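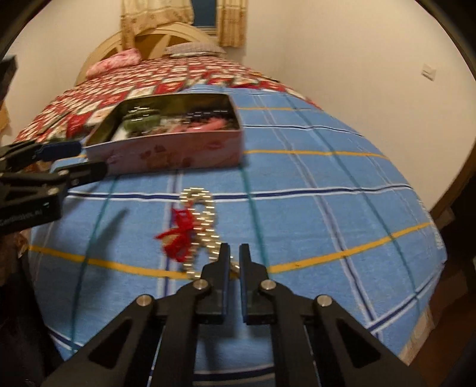 The hand-held grippers over a bed with a bead chain and an open tin box. The two flat fingertips do most of the work and get most of the wear.

Check the fingers first

Most of the money spent on keeping hand-held grippers running goes to the wrong end of the tool. I have looked after them at Primport for long enough to have an opinion on this, and my opinion is that the camera gets too much attention and the linkage gets too little.

A two-finger gripper of this kind is a simple machine. There are flat black plates, four pivot screws and a pair of fingers that are supposed to close parallel to each other. A person carries it, squeezes it and picks things up with it while the camera records. Later a robot is trained on the recordings. If the fingers don't close the way the robot's fingers close, the recordings teach the wrong thing, and no software setting will fix that afterward.

We had a stretch in September when one pair kept dropping thin objects. Bead chains were the worst. A chain lies flat on a soft sheet, the beads roll, and the fingers have to come down level and meet at the tips. Sheldon Nguyen spent two days recalibrating the camera. Then Florence Kowalchuk put a strip of paper between the fingers and pulled. It slid out at the tips and held at the base. One pivot screw had backed off by less than half a turn.

The repair took 15 minutes, including finding the driver. We threw out 70 recordings.

I don't blame Sheldon. The checklist we had then started with the camera, and he followed it. The camera is the expensive part and it produces the numbers, so people write the checklist around it. The screws produce no numbers. They loosen a little every day, and the operator's hand adjusts without the operator noticing. People are very good at making up for a bad tool. A robot arm running the same motion is not.

So I rewrote the list, and the paper test comes first. After that you wiggle each finger sideways with the jaws half open and feel for play at the base. Then the screws, outer ones before inner ones, snug and no tighter. An overtightened pivot drags, and a dragging pivot makes the operator squeeze harder, which bends things. Then the pads. Loose fibers from yarn and terry cloth collect on the fingertips, and they should come off with a dry brush before the next session. The camera comes last.

Kuo-hua Man, who runs our sessions, thinks this is too much to ask of operators every morning. His view is that they should swap in a fresh gripper after every 500 grasps and send the old one to the bench. I see the appeal. It keeps tools out of the hands of people who haven't been trained to adjust them, and I have seen what an eager person can do with thread locker.

But a fixed count treats all grasps alike. Lifting a tin box by its side puts a load on the linkage that picking up a ribbon never will. I have had grippers come back sound well past the limit, and one that needed work after 200. We also own a limited number of spares, and they work in pairs, one for each hand. Swap only one and the operator gets a stiff left and an easy right.

What I would accept is the paper test by the operator, every morning and again after lunch, with anything that fails going to the bench. It needs no tools and hardly any training. Jocelyn Cloutier's group has done it since Tuesday, and two grippers have already come in that would otherwise have stayed in use. Both had a loose screw at the base of the left finger. I have ordered new washers for that joint and would like to see the other groups start before they arrive.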